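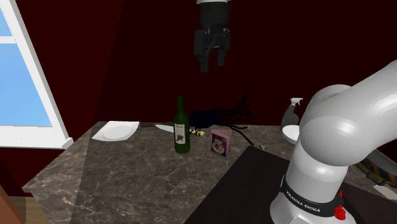
How to Set Up a Weighted Gradebook in a Spreadsheet

Most school grading systems handle weighting on their own, but the result is hard to check and harder to explain to a parent. A plain spreadsheet does the same work and shows every step. The method below assumes one course, one term and one teacher. It works in any spreadsheet program with the SUMPRODUCT and IF functions.

Before you start

Write down your categories and their weights. The weights must add up to 100 percent. The layout used on this page has three:

Tests - 40 percent
Homework - 35 percent
Lab reports - 25 percent

If your department sets the weights, copy them from the course outline and keep the outline's wording for the category names.

Step 1. Build the roster sheet

Name the first sheet Roster. Put student ID in column A, last name in column B and first name in column C. Start the data in row 2. Do not merge cells anywhere on this sheet. Merged cells break sorting.

Step 2. Build one sheet per category

Add sheets named Tests, Homework and Labs. In each one, column A holds the student ID, in the same order as the roster. Row 1 holds the assignment title and row 2 the points possible. Scores start in row 3, column B.

Enter a zero for work that was not turned in. Leave the cell blank for work that was excused. The formulas treat these two cases differently, so decide which one applies before you type.

Step 3. Compute the category percentage

In column Z of each category sheet, row 3, enter:

=IF(COUNT(B3:Y3)=0,"",SUM(B3:Y3)/SUMPRODUCT(ISNUMBER(B3:Y3)*B$2:Y$2))

Fill down to the last student. The lower half of the fraction adds up points possible only for assignments that have a score, so excused work drops out. Format the column as a percentage with one decimal place. Leave unused cells in row 2 blank and do not type notes there - text in that row returns an error.

Step 4. Enter the weights

Add a sheet named Summary. Put the category names in B1 through D1 and the weights in B2 through D2. In E2, enter =SUM(B2:D2). If E2 shows anything other than 100 percent, stop and fix it.

Step 5. Pull the results together

Student IDs go in column A of Summary from row 3 down. In B3, enter =Tests!Z3. Use =Homework!Z3 in C3 and =Labs!Z3 in D3. In E3, enter:

=IF(COUNT(B3:D3)=0,"",SUMPRODUCT(B$2:D$2,B3:D3)/SUMPRODUCT(ISNUMBER(B3:D3)*B$2:D$2))

A category with no scores yet is left out and the remaining weights are scaled up. Early in the term this matters, as lab reports often come in last.

Checking the sheet

Pick one student and work the grade by hand. A student with 80 in tests, 90 in homework and 70 in labs should come out at 81.0.

Sort only the Roster sheet, and only before any scores are entered. Sorting one sheet later puts scores against the wrong IDs.

Page maintained by Desta Asfaw. Last checked in May.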